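Honotstead loan shelf list, README

Last touched in February. Read this before you edit the sheet, please. Most of the mess last year came from people sorting one column and not the others.

What it is

A list of everything the Honotstead lending shelf has out on loan or ready to go. Bags, folding stools, tablecloths, cake tins, extension cords. One row per thing. 329 rows as of this version. Started by Toivo Hämäläinen on paper, typed up later by Severyn Lysenko and me over several evenings, so expect two styles of spelling.

Files

items.csv - the main list
loans.csv - who has what, first name only
retired.csv - worn out, lost, given away
notes.txt - everything that didnt fit anywhere

Columns in items.csv

id - number, never reused, even if the thing is gone
name - short, lower case, say what you'd say out loud
kind - cloth, kitchen, garden, tools, other
color - see below
state - good, ok, tired
shelf - letter then number, B4 and so on
added_by - initials

Color

Free text. I know. There was a fixed list of colors at first and it lasted maybe a month. Cloth things are the worst for this, the same bag got entered as green, blue, sea green and "bluish" by different people.

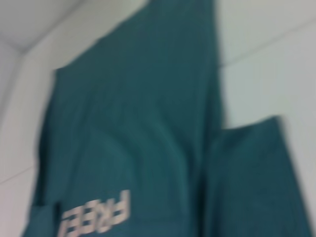 Petro Levchenko would rather we dropped the color column altogether, people find a bag by its shelf number anyway and half the borrowers come in the evening when the light in the hall makes everything look brown. He'd keep it for tablecloths only, where folks want them to match.

Fair point, not done yet. For now: write one plain word, add a second if you need to (teal, dark teal). Don't go back and fix other people's colors. If two rows look like the same item, leave both and put "dup?" in the name. I go through those when I can.

State

good = lend to anybody
ok = works, has marks
tired = lend if nothing else is left, tell the person

Do not write "broken". Broken goes to retired.csv with a word on what happened to it.

Cloth things

Bags, tablecloths, aprons, the two picnic blankets. These go in flat, not rolled. Flat stacks fit 48 to a shelf if you're careful, rolled ones fall out the front when the door sticks.

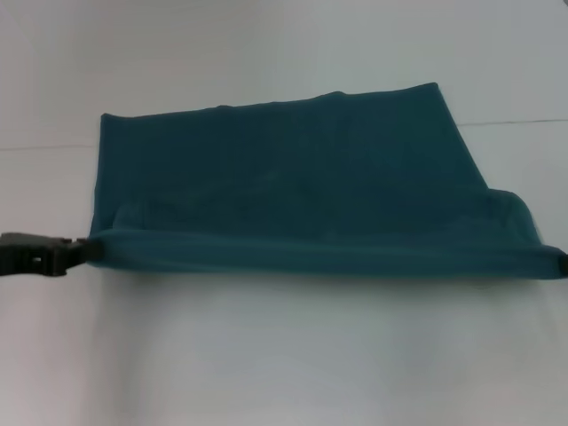
Labels are sewn on the inside seam, not pinned. Pins rust and we had a complaint. If the label has come off, look the thing up by kind and shelf first, then make a new label with the OLD id. New ids for old things is how we ended up with the Comcombe stools in there twice.

Where the data came from

- Toivo's notebook, the first 200 rows
- the box from Nekidura when their swap room closed, no paperwork with it, states are guesses
- drop-offs since then, entered by whoever was on shift

Known problems

Rows from the Nekidura box have no added_by. Leave blank.
Garden kind is a mixed bag, has hoses and also a birdbath.
Shelf letters changed when the Vaněk cabinet came in. Old C is now D. I think I caught all of them but check if something isnt where it should be.
loans.csv has gaps in the summer. Not fixable, the clipboard got rained on.
Accents in names break if you open the file by double clicking. Use import and pick UTF-8. Hryhorii Dmytriv has a longer explanation in notes.txt, near the bottom.
Limit of 1000 characters per cell in the old form. Anything longer was chopped without warning, so some notes stop short.

Editing

Close the file when you're done, other people can't save over you. Add new rows at the bottom. Sort the whole sheet or nothing. Save as csv, say yes to the scary message.

Backups go out Friday to Svyatoslav Panasiuk, who keeps the last few. Ask him before you try to rebuild anyting by hand.

Use

Take a copy for your own lending shelf if it helps, columns and all. Leave out loans.csv, those are real people's names.

Still to do: phone column (optional), a proper list for the cake tins by size, birdbath.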